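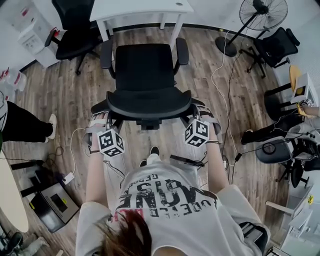

Black office chair, gray-brown floor, both hands at the back of the seat

The Garrido Paper Lantern Kit: A Review for Parade People

Festivals & Celebrations

If you've ever been to the Olville Lantern Walk in February, you already know how it goes. The street lights along the river go off, somebody starts up a drum near the bridge, and then the whole hill above town begins to glow and move. I've been going for nine years now and I still get a lump in my throat every single time (my kids find this very embarrassing).

For most of those years I made our lanterns the old Olville way, with willow sticks, tissue paper and a bucket of watered-down glue, and they were lovely and lopsided and usually fell apart by the bakery. This winter I gave in and bought two of the Garrido kits, the medium fish and the medium moon, and I promised a few of you at the walk that I'd write up how they did.

What you get is a flat box with precut cane strips, a roll of white paper that's been treated somehow so it doesn't go to mush, little rubber joints to hold the cane together, a pot of paste, a carrying pole in three pieces and a battery light. The instructions are all drawings, no words, and they're good drawings apart from the tail of the fish, which I had to look at sideways, then upside down, then hand over to my friend Ming-te Hsieh. She grew up with lantern festivals and had it sorted before her tea was cool enough to drink.

Let me start with the cane, as I was so pleased with it! It bends without cracking. Anyone who has soaked willow in the bathtub overnight and had it snap anyway will understand my joy. You push the ends into the rubber joints, and if you don't like the shape you just pull them out and try again. My moon went through several moods before I settled on one.

The paper is the part people asked me about most, and I have mixed feelings. It's strong, and it came through a wet walk home with hardly a wrinkle. But it's also very, very white, and the light that comes through is a bit cold next to tissue. I ended up brushing ours with weak tea, which gave the moon a nice old-looking glow and gave the kitchen a nice old-looking smell. The paste takes its time, so do your covering the night before you decorate - if you rush it, the edges lift, and you'll spend the whole parade pressing them back down with your thumb.

The battery light is fine. It isn't a candle, and if you're a candle person you'll sigh over it as I did, but the walk hasn't allowed flames at shoulder height for a while now and I do see the sense in that with 1,000 lanterns squeezing over one narrow bridge. Ours lasted from the drum to the bonfire and was still going when I found it in my coat pocket at bedtime.

Now for my one real grumble, the pole. The sections screw together, and on the fish the top joint kept working itself loose as we climbed the hill. Nam-gil So, who was walking just behind us, caught our fish by the tail at one point and very kindly carried it that way until we could stop. A few turns of tape fixed it for the rest of the night. The moon is lighter and its pole behaved itself, so it may be that the fish is simply a bit much for it.

Are they cheating? I did get some teasing. Demetrio Sarmiento, who has built a heron or a hare or something equally grand for every walk I can remember, gave my moon a long look and said, "Well, it's round." I took that as praise. I think there's plenty of room on the hill for both sorts, and a family that would never dream of soaking willow might well carry a kit moon this year and get the bug for next.

I'd buy the moon again tomorrow, and I'd tell a friend with small children to do the same. The fish I'd only suggest if you have tape and a little patience. Both fold down flatter than I expected if you take the paper off, and I've kept the cane in the hall closet with a mind to try a snail for the summer parade over in Rirkville, if I can work out the shell.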